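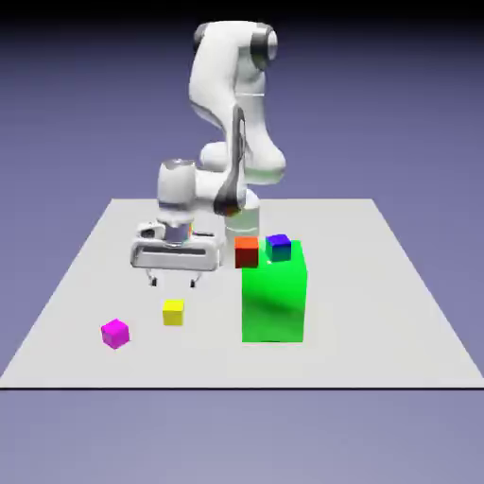 Why does a warehouse count its stock more than once a year?
Stock records drift away from the shelves a little every day, and an annual count finds the drift too late to trace its cause.

Handout 2: Cycle Counting
Course notes, Liette Fehr. Revised 26/09/2020.

Terms. The book quantity is what the system holds for an item. The physical quantity is what the counter finds. The variance is physical minus book, so a shortage is negative. Write the sign every time.

Item classes. Rank all items by annual usage value, which is unit cost times units used. Class A items are at the top of the ranking and are counted most often. Class C items are cheap or slow-moving and may be counted once a year. The cutoffs are a matter of policy. Caron and Relloler use different ones in the readings, and both are defensible.

Worked case. The Belatville depot shows a book quantity of 995 for a class B fastener. The counter finds 666 in the home bin. Do not post the variance yet. Check open receipts, unposted picks and overflow locations first. In this case the missing units were in an overflow bin at Trandville — transferred on paper, never entered. The correct entry is a transfer, and no adjustment is posted. Posting the shortage would have charged a loss that did not exist and left the Trandville stock off the books.

Tolerance. A variance inside tolerance is posted without a recount. Outside it, a second person recounts blind, without seeing either the book quantity or the first count. Class A items have zero tolerance in this course.

Timing. Freeze movements on the item while it is being counted. If that is not possible, record the time of the count and reconcile against the transaction log.

Reading: Wieczorek, chapter on record accuracy, up to page 47. Skip the section on sampling; Genowefa Lis covers it in the next handout.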